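4.2 Annotations, warnings and the people who read them

We had rather expected, when we set out on this part of the study, that the annotations themselves would be the difficult bit. A nullability annotation is a small thing, after all: a word or two placed before a parameter, telling the editor that a value may be missing or that it never will be. The teams we sat with at Sesville and at Chowdary had both been using them for years before we arrived, and most of the developers could explain them to us perfectly well over a cup of tea. What gave them trouble was everything that surrounded the annotations, and in particular the question of which inspections were switched on, on whose machine, and by whom.

The code base we looked at most closely was the controller library kept by the Sesville team, which is the larger of the two and a good deal older. It held 3,555 annotated members when we took our copy in October, spread over 38 packages of very uneven size. Figure 3 shows the bench. 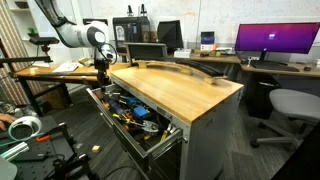
Figure 3. Robot arm with its gripper over an open drawer of the workbench cabinet.

Our first pass was a plain one. We ran the editor's own inspections over the whole library with the default settings, kept every warning that mentioned a possible missing value, and then asked two developers to go through the list separately and tell us which ones they would act on. Revathi Alva took the first half of the alphabet and Heikki Mäkelä the second, and then they swapped over, so that each warning was read twice by people who couldn't see one another's notes. This took a great deal longer than we had allowed for, and we remain very grateful to them both for their patience (and to their manager, who never once asked us when we would be finished).

Of the warnings on that list, 712 were marked by both readers as worth fixing. We were pleased with the figure until we looked at where the warnings came from. A large share sat in code that called into Terkex, the older messaging layer, which carries no annotations of its own. The editor, having nothing to go on, makes a cautious guess at each call, and the guess then travels outwards through every method that uses the result. Fix the first one properly and a whole string of others disappears with it. 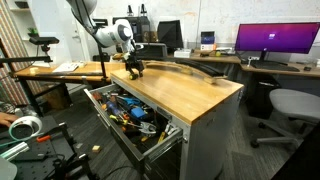
This is why we would be slow to use a raw count of warnings as a measure of anything much. The Chowdary team had dealt with the same difficulty some time ago by writing an external annotations file for the library, kept beside the project and loaded by the editor at start-up. It is a dull piece of work to write such a file, and duller still to keep it in step with each new release, but the effect on their daily reading was plain to us. Niloufar Akbari told us that she had stopped skimming past the yellow marks in the margin once she found that most of them meant something.

We then turned to the settings. Both teams keep a shared settings file in the repository, and both believed that everybody was using it. In the event, five of the developers at Sesville had a personal layer sitting on top of the shared one, which quietly won whenever the two disagreed. In most cases the personal layer had been made years earlier, to silence one noisy inspection during one busy week, and had simply been carried along from machine to machine ever since. Sreekumar Kotian's had the annotations namespace unticked altogether, so that his editor took no notice of any of the attributes the rest of the team had been so careful to add. 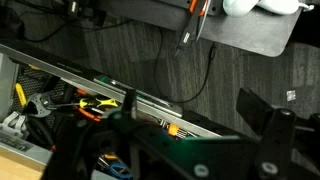

We asked each of them to export the settings in force, with all the layers merged, and compared the exports line by line. The differences fell mostly in the severity levels, where one person's warning was another person's hint, and hints are very easily overlooked in a long file. Jagadeesh Fernandes suggested that the comparison might be run as part of the build, and wrote a short script to do so, which both teams have kept. It reports a difference without failing the build, and we think that a sensible choice, as people do sometimes have good reasons for wanting a quieter editor.

The Zomano plug-in complicates matters a little further. It reads the same annotations but applies its own rules to generic types, and so will now and then contradict the editor on the very same line. We return to those cases in Section 4.3, with the full list of disagreements and the readings that each developer gave.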